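Progress report to the Harju fund, second period
Handheld gripper pairs: set-up, upkeep and repair
Prepared by the Durside workshop

You asked for a plain account of whether the gripper pairs can be kept in working order by the people who use them. Our answer at the end of this period is a guarded yes for the linkages, and a no, so far, for the grip pads and the set-up routine.

1. Linkages and pivots

The application said the pivots would need no attention between services. We doubted it then and still do. Side play came back on one pair after six sessions, and the Prurska manual has nothing to say on the matter beyond "retighten as needed". We now check all the pivots on each gripper before it goes out, with the fingers fully open and then fully closed, and write the result on the card in the case. It takes 4 minutes if the card is already there. The card is often not there.

One thing the cards have shown is that play is easier to feel with the fingers open. The manual tells you to test them closed. We have asked Prurska to alter the page and have had an acknowledgement, but no new page.

Folding on the bed is the task we use for checking the spread, as soft cloth gives no help to a finger that opens unevenly. 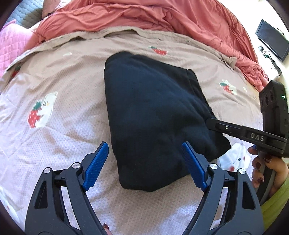 Folville disagreed with us on this at the October review, saying that cloth hides wear as often as it reveals it, and that a steel gauge block would give the same answer every time. We accept half of that. A block gives a repeatable number, and we have bought one from the small tools line. It doesn't tell us whether a user will notice a sticky linkage in the middle of a fold, and that is where the complaints come from. Both checks will run until the end of the grant, and we would sooner drop one then than guess now.

2. Grip pads

The pads are the weak point. The budget allowed for a life of 800 grasps, a figure taken from the supplier's sheet. Ours are being changed at roughly half that. Some of the difference may be our own doing – early on we cleaned them with a solvent wipe, and we have stopped. We would not put the whole shortfall down to the wipes, and the supplier's sheet does not say what was being gripped.

Old adhesive left on the holder makes a new pad sit proud, and the two faces then meet at one end only. We scrape the holder back, fit the pad, close the fingers on a strip of paper and pull. If the paper slides out at either end, the pad comes off again. After that the gripper gets a trial on something thick and springy before it goes back to work. A ribbed sock folded over on itself does well enough, held upright between the pads.
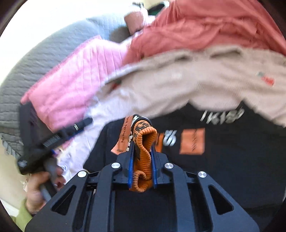
3. Set-up time

The target was a pair ready for use within 23 minutes of opening the case. We have met it, though only with someone from the workshop present, and we don't think that should be reported as a success. Left with the printed sheet alone, users tended to skip the zeroing step or do it with the fingers part closed. The sheet has been rewritten with zeroing moved to the top. Results from the new version are too few to quote.

4. Spending and requests

Spares are over budget, all of it on pads. Labour is under, as one repair day was cancelled. We ask to move the unspent labour money to pads for the coming period, and to hold back the purchase of a further pair until the set-up sheet has been tried without us in the room.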